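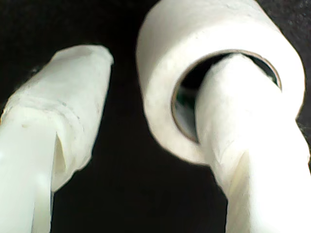 Roll of white tape, dark background.

Forngate Packaging Terms

Forngate is a small glossary of words used in packing and shipping work. It has 3972 entries, collected from order forms, shop catalogs and warehouse notes. The first list was made for the Cistirwood translation project and was later extended with terms from Sotomayor.

What is inside

terms.csv - the main table, one term in each row
variants.csv - other spellings and short forms
notes.txt - remarks on 302 difficult terms

Each row has the term, the part of speech, a short definition and one sample sentence. Definitions have a maximum of 30 words. Some older rows have no sample sentence, please do not treat the empty field as an error.

Known problems

The words "tape" and "band" overlap in many sources. We kept both and marked them with the label SEE ALSO. Regional words for cardboard are still not complete, and 50 rows wait for a second check.

How to use

Open the tables with UTF-8 encoding. The separator is a semicolon - a comma appears inside many definitions. The Drirgate script can merge the two tables, but it must be run before you sort them.

Corrections are welcome. Please write the row number and the source where you found the word. Next update is planned for December.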